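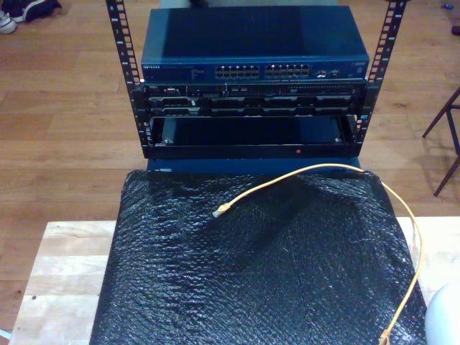 4 min read

Anyone who has stopped in at the Witstead community centre lately will have noticed the rack on the table, and plenty of you have asked about it at the front counter, so a few words seem in order before the holidays scatter everybody.

The short version is that the centre is finally getting its network sorted out. The longer version goes back to the winter before last, when the old wiring cupboard behind the kitchen began to misbehave, and the Thursday-style excuses of "try it again in five minutes" stopped working on even the most patient members of the genealogy group. The library corner would drop out whenever the hall was booked, the hall would drop out whenever it rained, and the seniors' video calls with their grandchildren dropped out more or less as they pleased.

Jeanine De Haan, who looks after the building's bookings and has become its network person by slow degrees, put in for a Worau neighbourhood grant in July and came home with enough to do the job properly. The centre has 75 outlets once you add up the hall, the studios, the library corner and the two meeting rooms upstairs, and 1,742 metres of new cable has been allowed for in the plan. That sounded like a colossal amount to me until Jeanine walked me along the route with the floor plan in her hand, up through the ceiling over the stage, around the back of the washrooms and down again, and by the end of it I was wondering whether they had ordered enough.

The new rack is a compact open-frame one, which suits us nicely, as the cupboard was built for brooms and has never been generous with its elbow room. A dark blue Netgear switch sits at the top with the black rack-mounted gear underneath. The rails have their square mounting holes all the way up, so there is space left over for whatever the next decade decides we need, and Jeanine is very pleased about that. She has a long memory for the previous cabinet, where anything new had to be balanced on top of something old.

It has been set up on a table first so that the fiddly part can be learned in comfort, with good light and no mop handles in the small of anyone's back. By fiddly part I mean the patching, the business of getting each plug into its proper port and keeping track of where the other end has wandered off to.
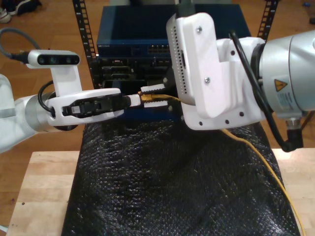
Colour is a big help with that, and I would encourage anybody with a tangle behind the television at home to borrow the idea. Under the new scheme yellow cables will serve the public areas and black ones the office, and every one of them will be labelled at both ends before it goes anywhere near the cupboard. "I have spent far too much of my life following a grey cable with my finger and losing it behind a filing cabinet," Jeanine told me, and I think she speaks for a great many of us there.

She has also written up a tidy little guide, named the Solís sheet after the street the centre backs onto, with the port numbers down one side and the rooms down the other. A copy will be taped inside the cupboard door and another kept at the counter. If your group uses a room with an outlet that has never worked – and I know the quilters have strong feelings about the one beside the radiator – please let the counter know so it can be marked on the sheet before the work begins.

The cable itself is coming from Zusadmont, the electrical supplier out on the highway, who have kindly offered to take back the old stuff for recycling. There is a good deal of it up there, some of it dating from the days when the office had a fax machine and was proud of it.

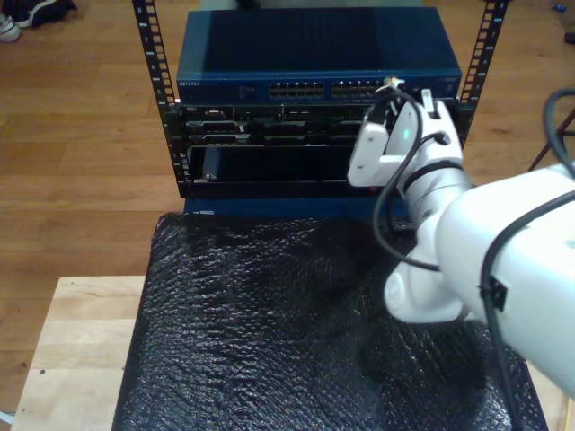
Moving day is still to be settled and depends mostly on when the electrician can come and finish the new power outlet in the cupboard. When it does arrive, the internet will be off throughout the building from 8 in the morning until late afternoon, and the office phone will be off along with it. The hall, the kitchen and the studios will stay open as usual, so the dance classes and the soup lunch needn't worry. The library corner will sign books out on paper for the day, which one or two of our longer-standing members are looking forward to enormously.

Wireless passwords will change at the same time. The new one will be posted at the counter and beside the kettle, and Jeanine is happy to help anyone whose tablet or phone is being stubborn about it. Bring the charger along too, please, as the spare ones have all gone walkabout again.

Questions about the work, or about bookings during the changeover, can be left at the counter or dropped in the box by the front door.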